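Checking the pads before a session: the Vudunport bench rules

Pull up a chair, because this is the dull bit that saves your afternoon! Open the fingers wide over a clear patch of table and look at each pad. 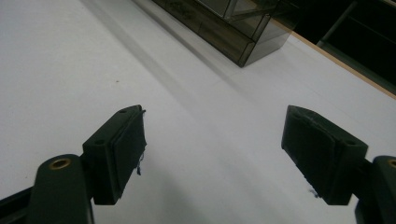
How often should the pads be checked?
Before every session, and again after 14 runs.

1. Trim loose threads with small scissors — never tug them, however tempting it is.

2. Keep the space between the fingers free while you look, and leave the drawers well back.
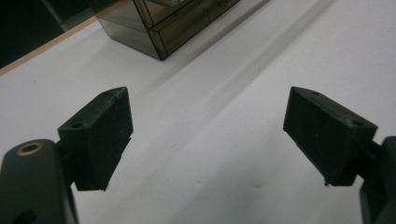
3. Write it all down

Note any fraying or lint in the Meketti log, even the tiniest bit, bless it.

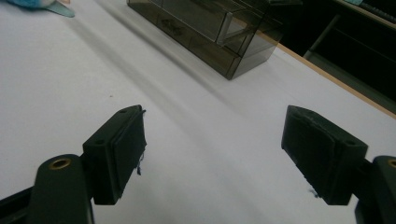 Ko adds that at Sernen they change both pads together at 700 runs, worn or not.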